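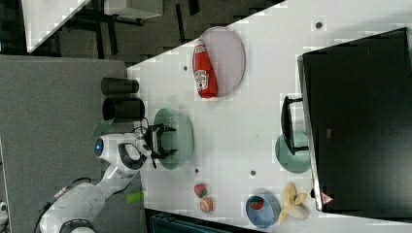 Fig. 1. Ketchup bottle on an oval plate; toy fruit, bowl and green plate nearer the front.

Unit 3: Sorting and putting away
Rivley Kitchen Skills, handout, 18/06/2026

Sort by use before you sort by size. Plates and bowls make one group, food another, and bottles a third. A sauce bottle left lying on a plate belongs to neither group until you decide where it lives.

Toy food is fine for practice. It goes in the same place real fruit would.

Task: draw your own worktop and mark three zones. Allow 14 minutes.

Fig. 2. Bottle on a round pink plate, colander below.

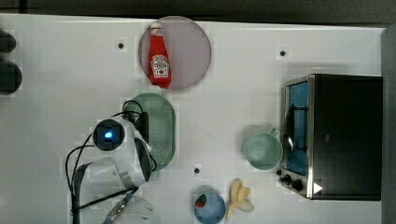 On colanders, the Honirgate group asked whether they count as bowls. They store theirs with the pans, they said, as both are used at the sink.

Either is acceptable if you keep to it. Write your choice on the sheet and bring it to the December session.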